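Slide 1 - Title
Open plan, open question
Lunchtime talk, Lamptey housing and design group, May 26, 2023

Thanks for coming. Carla Harb asked me for something upbeat on the future of the home. I said I would talk about hallways. She said fine, so blame her.

My claim for the next half hour: most of what we have been told about knocking down walls in small houses was sales talk, and very little of it was ever checked.

Slide 2 - Where the idea comes from
Do not do the full history. Two sentences on servants and back stairs, then move on. People can read that elsewhere.

What I want them to notice is the word "wasted." Every brochure I collected calls the hallway wasted space. Ask the room: wasted compared with what? A hallway is where coats hang and where you stand while you find out who is at the door. It keeps the smell of fish out of the bedroom. If that is waste, I would like some more of it.

Slide 3 - The Druda brochure
Read the headline out loud, slowly: "Live without limits."
Pause.
Druda was selling a two-bedroom row house. It had limits. It had a shared wall on both sides and a yard the size of a parking spot.

Point to the floor plan. The front door opens straight into the kitchen. In July that is pleasant. Ask what happens the rest of the year when somebody comes in with wet boots.

Slide 4 - The Cludlow survey
This is the one that gets quoted at me, so take it carefully.

329 households were asked whether they liked their open living space. 59 percent said yes. That is the number on the poster.

Problems:
- Everyone asked had bought the house within the past year. People who have just signed a mortgage tend to say they like the house.
- No one in a house with a hallway was asked anything.
- "Like" was one box. There was no box for "like it, but can't sleep when the TV is on."

I wrote to ask for the rest of the answers. Two letters, no reply. Do not make a joke of this. They may just be busy.

Slide 5 - What people told Štefánia
Štefánia Zeman did long interviews on Plistgate Road and let me read her notes. Be fair here: some families love the open room and she says so. Parents of small kids mostly do. The complaints start when the kids turn twelve or so and want to be on the phone where no one can hear.

One line to read: "I go and sit in the car to make a call."
Leave it there. Next slide.

Slide 6 - Heat and noise
Short. I am not an engineer and should say that.
The claim is that one big room is cheaper to heat because there is less wall in the way. I have looked for a measurement behind it and found other brochures. Someone may have the numbers. If they are in the room, I want to meet them afterward.
Noise is simpler. A closed door is quieter than no door. I don't need a survey for that.

Slide 7 - In defense of the corridor
Leave this one up for a bit and drink some water.

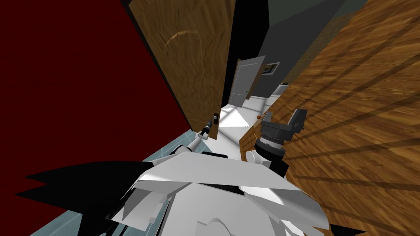 Slide 8 - What a door does
A door lets you change your mind. Open it and you have most of what the brochure promised. Shut it and you have a room again. Take out the wall and you are stuck with one answer until you pay a builder - and putting a wall back costs plenty.

Against my own side: hallways can be mean and dark, and in a really small apartment I would give mine up too. Admit that before somebody raises a hand.

Slide 9 - Questions to ask before you swing the hammer
Who will be asleep while someone else is awake?
Where do the coats go?
Who told you it would add value, and were they selling something?

If time is short, skip back to slide 4 and take questions with that one on the screen. Someone always wants to argue about the 59 percent.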